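Gripper notebook, grocery rig, February. Entry by Agnes Tennant

Started late, 10.40, after Torben moved the controller config to somewhere only Torben would look. Found it under "misc2".

Today: the jointed hand on cabbage, against our old two-finger Grorisa. Same shelf, same crates, same arm speed. Force limit at 500 on the controller scale. Mareike wanted 1000. Mareike isn't paying for the cabbages. 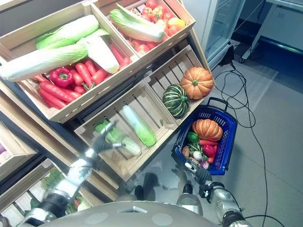
Left hand on the leafy cabbage, middle crate. Basket on the right.

Fingers spread over the leaves quite politely. The Grorisa treats anything leafy as a hinge, so I'm prepared to call this progress. Things to sort:

- approach angle is too steep for the lower crates, elbow ends up where Ozan says elbows shouldn't
- head camera loses the fingertips once they're into the greenery, so we're on the wrist camera for the last bit
- napa cabbages come in every length going and the planner believes in one
- logging at 100 Hz is plenty. 286 files from yesterday and I've opened four

Swapped to the wrist view for the hover test over bare slats. Ozan's idea: hold the hand still above the wood, see whether the tips stay level while the controller idles. 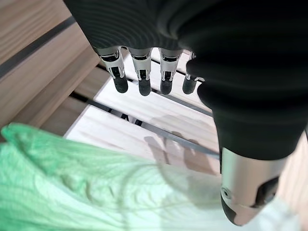 Wrist camera, hover over the slats. Four fingertips and the thumb, green bag underneath.

Tips look near enough level in this one. The fourth finger hides behind a fold of the black cover, so the tracker gives it low confidence and sulks. Ask Ertuğrul if the cover can be pulled back a bit or cut shorter. He'll say no, then do it.

Shadow on the pale wood also gets picked up as a second hand. Try the Qin filter tomorrow, then bags.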